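Bedding notebook, March – the plaid sheet and the green towel

Wednesday, morning. Room two at Ullimlow, bed made up for the linen trial.
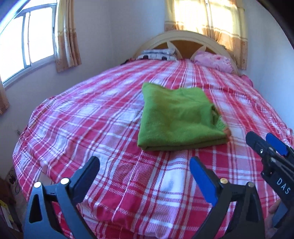

Fold it in four and you lose the size of it, came the remark from the doorway while I was still smoothing. A guest wants to know they're getting a proper bath towel, and a small fat square could be anything. Fair point, and one we've gone back and forth on since the Eder rooms. The other camp says a long fold slides about and looks tired by the afternoon. I'm leaving the green one folded in the middle of the bed for now and I'll try a long roll next week, same towel, same bed, and see what people say.

What I wanted to get down today is how much I like this sheet! I had my doubts when it came out of the Ovley parcel, because a red-and-white check that big can swallow a small room, and I was ready to send it back. On the bed it's a joy. The walls are white, the light comes in strong from the window, and the red just sits there being cheerful. The grass-green towel against it is the best accident we've had in this trial (I only grabbed it because it was on top of the pile).

Notes on making up:

The sheet went on at 9:15, straight from the shelf, no iron. Plaid is a very honest pattern. Any pull across the mattress shows up at once as a bent stripe, so you make the bed by the lines. I started at the foot, got one white stripe parallel to the edge, and worked toward the headboard. Still some wrinkles at the left and in the far right corner. Second try at the far corner was better than the first. I think I'm tucking that one too early and should do it last.

The front drops nicely over the side of the mattress. With the plain sheets I never noticed whether the drop was even, and with this one I can't stop checking it.

Pillows. One white with the black print, one pink and fluffy with the ruffles. On paper they have no business on the same bed as a red check. I put them there expecting to swap at least one out and then didn't want to. The black print gives the eye somewhere to rest, and the pink is so soft and silly that it makes the whole bed look less like a hotel. If anything has to go it's the pink, purely for washing. Ruffles come out of our machine looking chewed. Try it in a bag, cool, short spin, and write down what happens this time.

Headboard. I would build a whole room around that headboard. Cream arch, orange panel, the spokes fanning out like a sunrise. Pillows should lie low in front of it. I had them propped upright at first and you lost the bottom half of the fan, which is the best bit. Lying down they leave it clear. Add this to the room card so it gets done the same way every time.

Curtains. The orange in the borders picks up the panel, and the pale one behind the bed glows when the sun is on it. I checked again after lunch and it was already duller, so if we want people to see the room at its best, show it in the morning. I'd like to know whether the orange stripes will fade before the cream yellows. Nothing to report on that yet, just keep looking.

Washing record for the sheet so far: 31 washes on the tally, all at 90 because that was the plan for the cotton trial. The red is still a proper red. I was sure it would bleed into the white by now. Solladix powder throughout, a scoop level with the line, no softener. The towels have had the same powder but cooler, and the green has kept its fuzz beautifully. I'd put that down to no softener as much as anything, though I can't prove it from one towel.

Cost, so I stop being asked: roughly 600 for the full set of sheets from Ovley, delivery included, out of the 2,000 we put aside for linen. That leaves plenty for towels, and I know which color I'm voting for.

Still to do:

Long roll instead of the flat fold, next week.
Far right corner last when tucking.
Pink pillow in a wash bag.
Ask Ovley if the same check comes in a narrower band. It might suit the single beds at Eder, where this one would be too much.
Find out how long a second set would take to arrive. If this one goes in the wash late there's nothing to match it and the bed goes back to plain white, and I've gone right off plain white.

4:40, went back up and straightened the sheet again – couldn't leave it alone. Strip tomorrow after breakfast, wash 32.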